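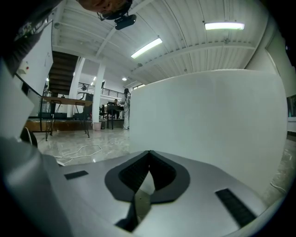 Figure 1. Gripper at close range, with a desk and staff in the hall behind.

Unit 4: Automation and the people who work beside it
Course notes, Defne Güneş

Read these notes before the seminar and bring your own workplace example. The case is Clultik, a firm that packs and returns small household goods. It began using grippers for part of its handling work in December.

What changed at Clultik
Before the change, a handler picked up an item, checked it, turned it and put it down again, all day. The job sheet had one line for this. When the work was split between people and machines, that line had to be broken into separate tasks, and several turned out to have no name. Handlers had been judging weight, spotting damage and setting aside odd items without anyone writing it down.

Look at Figure 1 again with this in mind. The notch and the dark pads take up very little space. Beyond the gripper and the large white object on the right is an ordinary room with a table, a desk and a monitor, and people in it. Studies of automation often measure the first part and leave out the second.

Terms to know
Task: a single piece of work that can be given to a person or a machine.
Job: the bundle of tasks one person is paid for.
Residual work: what is left in the job once some tasks have been moved. It may be harder than the original work, as the easy cases have gone.

Effects on staff
Of the 85 handlers, about half reported less lifting. Many also said they spent longer standing and watching, and found this tiring in a different way. Pay grades stayed the same for the first year, although the new duties included stopping the machine and recording faults. Supervisors had less to do with speed and more to do with rotas and training.

The Kititz site made the same change but asked handlers to write the fault list themselves. Fewer complaints reached the manager there. We can't say from two sites that the list was the cause.

For the seminar
Choose a job you know well. Write down its tasks, including those missing from the job description. Mark which could be moved to a machine and say who would deal with the residual work. One page is enough.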